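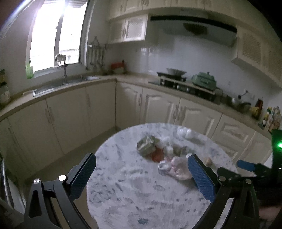 Brotstead kitchen set, student robotics club

Recordings made by club members with hand-held grippers, for our kitchen tidying project. Maintained by Hamish Guthrie. Last updated 31 August 2021.

Contents
37 sessions, split by task: unpacking groceries, clearing the table, picking up wrappers and other litter. Each session has its own folder with video, gripper width and a short notes file. 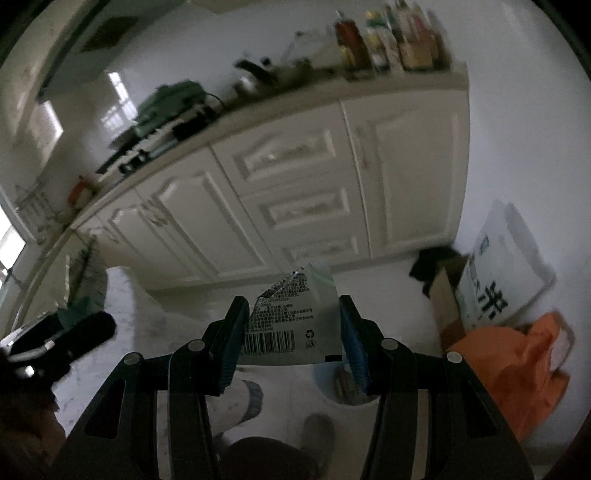 Thin packaging is the hardest class for our model, so it has its own label, wrapper_soft. Labels were checked by Magdalini Chrysikopoulos — please send corrections to her and don't edit the files directly.

Known problems
Colour balance drifts near windows. Fast turns are blurred. Gripper width is missing from 3 sessions, listed in missing.txt.

Use
Free for coursework and club entries. Ask before you share it elsewhere.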